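What I've been reading: The Quiet Tender

Jun 12, 2018

Okay, so I finally finished it. I started The Quiet Tender in February, put it down for ages, got told off by my sister-in-law for putting it down, and then read the last two thirds in one long weekend with the heater on and my feet under the dog. I have a lot of feelings about it and no one left in the house who wants to hear them, so you lot are getting them instead.

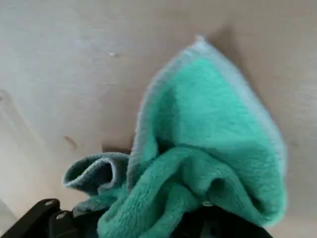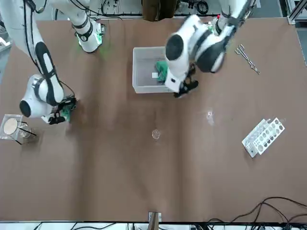 The green cloth up close, and the table with its brown paper.

Right, the book. It's by Kuo-hua Lau, who used to cover council meetings for a local paper in Dedville back when Dedville had a local paper, and it's about how the town handed its water over to a company called Geltach. If that sounds dry (sorry), I thought so too. I only picked it up after the author did a talk at our library and I felt bad leaving without a copy. It's 989 pages if you count the notes, and I did read the notes, or most of them, because half the best gossip is back there.

The short version is that the council was broke, the pipes were old, and a very charming man turned up with a slide show. Lau has the slides! They're reproduced in the middle of the book and they're wonderful in a horrible way, all blue gradients and smiling families at kitchen taps. Geltach would take over the lot for 30 years, fix everything, and the rates would "stabilise", a word that gets its own little section later on when Lau goes and asks each councillor what they thought it meant. Every one of them thought it meant something different. One thought it meant go down.

The bit that got me was how small it all was. I think I expected briefcases and car parks. What you get is a lot of decent, tired people sitting through a meeting that's gone past eleven at night, with a contract in front of them that's longer than anyone could read, and the item that matters is number 14 on the agenda, after a dog park fence. It took them six minutes. Lau was in the room that night and didn't write a story about it, and says so straight out in the second chapter. I really respected that. There's a page on going home afterwards and making toast and thinking, well, that was a boring one, and I had to put the book down for a minute.

My favourite person in it by a mile is Hsiu-ying Au. She ran a laundromat on the main street and she noticed her bill. That's the whole beginning of it -- she noticed her bill, rang up, got put on hold, rang up again, and began writing everything down in an exercise book. The book quotes pages of it. "Rang 9.10. Music. Rang 9.40. Told to email. Emailed. Rang to ask if email came." She kept that going for four years!! By the end she knew more about the contract than the town's own solicitor, and there's a scene at the public hearing where she corrects him on a clause, very politely, and then has to correct him again. I cheered out loud. The dog left.

I was less keen on the chapters about Fu, the holding company that owned Geltach (or owned the thing that owned Geltach, I drew myself a diagram and lost the diagram). They're important, I get that, and Lau has clearly spent years of life digging through filings to get it straight. But there's a stretch in the middle where it's one company name after another and I was skimming. If you get stuck there, skip to the chapter called Boil Notice and go back later. You won't be lost. Well, you'll be a bit lost.

Boil Notice is the one everyone will talk about. It covers the nine days when the whole east side of town was told not to drink the water, and it's told hour by hour through the people who were there. Wai-kit Cheng, the night operator at the plant, had been asking for a replacement part for months, and his emails are printed in full, getting shorter and shorter. The last one is just the part number and a question mark. Then you get the company's press release from the same week and I could have thrown the book across the room, except that at that weight I'd have gone through the wall.

I do have a couple of grumbles. Lau is fair to nearly everyone, almost to a fault, and I kept wanting a bit more anger at the mayor of the time, who gets off pretty lightly considering where he went to work afterwards. And I'd have loved more about Lerden, the next town along, where they were offered the same deal by the same man with the same slides and said no. Why did they say no? There are four pages on it! There's a lovely quote from Pin-yu Lam, who was on the council there, about how she asked for a copy to take home over the weekend and he told her it was the last one. That's a whole other book and I'd buy it tomorrow.

The index is also a shambles. Try looking up "rates" and see how you go.

But those are grumbles. I learnt a huge amount, and I've since gone and dug out our own water bill, which I've been paying for years without ever turning it over. There's a company name on the back in tiny grey print that I'd never noticed. I've looked it up. I've bought an exercise book. My husband says I've got a look about me.

A couple of you asked last time whether I'd lend my copy out. It's promised to Mum first and she's slow, so put your name down at the library. They had two copies when I checked and a bit of a queue. There was also a small first printing of 1000 with the fold-out map in it, and if you see one of those at a market stall, grab it, the map in the newer one is squashed onto a single page and you can't read the street names.

Next up is a biography of a senator I'd never heard of, because it was two dollars and the cover's nice. If anyone's read a good one about local government (stop laughing), leave it in the comments. I'm in the mood now.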